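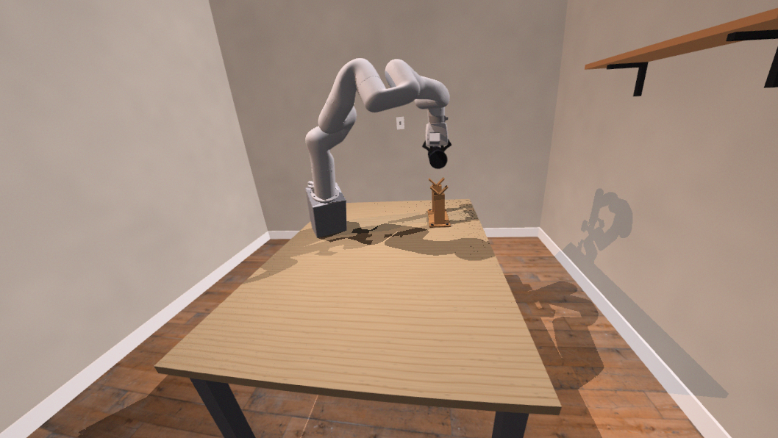 Buying Advice > Arms & Grippers

trerneo_bench
Trying to settle a budget before Saturday. That's my sim layout: arm on a pedestal at the back left corner, little wooden stand with the V fork over to the right. I want to hang small parts on that fork all day long. Troten quoted me 1724 for a used arm, gripper extra. Do I buy now or keep simming until I'm sure about the reach?

Mariama Gbeho
Buy the gripper first! I'm serious. I spent everything on the arm and then sat there for a month with nothing on the end of it (March was a very dull month).

ocampo77
Disagree with Mariama, you can't test a gripper on air. What I'd ask is why the pedestal is way back in the corner. Your whole front half of the table is bare. Move it up and you might get away with a smaller arm.

trerneo_bench
Corner is so I can still use the front for soldering. And Ultov wants 106 just for the mounting plate, so I only want to drill once.

Aniela Kurek
Then keep simming, it's free. Drag the pedestal around, try the stand in a few spots, and put 200 aside for cables and an e-stop. Everybody forgets the e-stop.

ocampo77
200 is way too much. I did mine for 50.

Aniela Kurek
With what e-stop, though?

ocampo77
...the power strip switch

Mariama Gbeho
Oh no. OK, please budget the 200. And ask Troten if the quote includes the controller, mine didn't!

trerneo_bench
Just emailed them. Will post what they say.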